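4.2 Windows, or the chore we thought would be easy

When Darmawan Pasaribu and I drew up the chore list for Urside, we put windows near the top because we wanted a quick win. A window doesn't slosh or fold, and it doesn't roll under the couch. You walk up, you find the handle, you turn it, you pull. I had this one penciled in as a warm-up for the dish rack (Section 4.3), and I was wrong by a pretty wide margin.

The setup is the same as in Section 3. Everything here runs in Drater, our simulator, with the two-finger gripper and a camera mounted behind it, so the policy sees its own fingers in every view. We ran 600 episodes per policy, each one starting from a random arm pose in a random room. An episode counts as a success if the sash is open wide enough to pass a fist through and the gripper has let go. That second condition matters more than you'd think, and I'll come back to it.

We tested two policies. Voyle is the big one, trained on everything we had. Deka is the small one, trained on 4000 demonstrations of doors, drawers and windows only. I expected Voyle to walk away with it. Instead Deka opened the window in 196 of its 600 episodes and Voyle managed 100. Neither is a number you'd want to hear from somebody you were paying to air out your bedroom!

So where do the episodes go? We watched a lot of replays (Darmawan watched more than I did, and I owe him for that), and the biggest group of failures comes before anything gets touched. The arm starts out tilted, the policy has to work out which way is up, and meanwhile the handle is a tiny gray bit on a great big window. Figure 7 is the kind of view it has to work from.

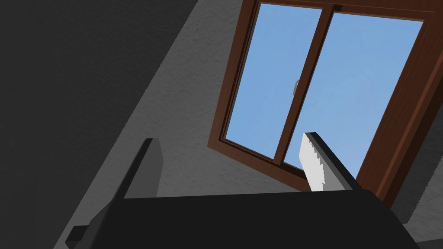 Figure 7. Wrist view in Drater during the window task, with the gripper open and nothing in its grasp. The latch is the small light gray fitting on the central mullion.

Look at how little of that view is the part that matters. The frame is a strong brown shape and both policies find it with no trouble. They love it, in fact. Voyle in particular will head for the bottom rail and try to pinch it, over and over, like a person patting their pockets for keys. My guess is that it learned from drawers that long horizontal edges are things you grab. We tried lowering the drawer share in its training mix and the pinching dropped off, but the drawer scores in Section 4.1 dropped along with it, so I can't call that a fix.

The second group is contact. Once the fingers are near the latch, they tend to cover it up, and the policy is then working from memory it doesn't really have. Deka handles this better. It slows down on approach and makes small corrections, a habit I'm fairly sure it picked up from the door demonstrations, where the knobs are small too.

Then there's letting go. Nearly all of the remaining failures had an open sash and a gripper still clamped to the handle when time ran out. We argued about whether to count these. Darmawan's position was that the window is open and a person in the room would be happy. Mine was that a robot stuck to your window isn't done with the chore, and it has floors to get to. We scored them as failures, and the looser scoring is in the appendix for anyone who sides with him.

A caution about all of this. Simulated windows are kinder than real ones. Ours have no swollen wood, no paint sealing the sash shut, no curtain in the way and no cactus on the sill. My own kitchen window needs a shoulder and some bad language every August, and nothing in our contact model comes close to that. I'd read these numbers as a ceiling on what either policy could do in a house today, and a low one.

What I'd try next is a dedicated look-around step before the reach, so the arm levels itself and gets a straight view of the hardware first. A hand-scripted version of that is described in Section 5.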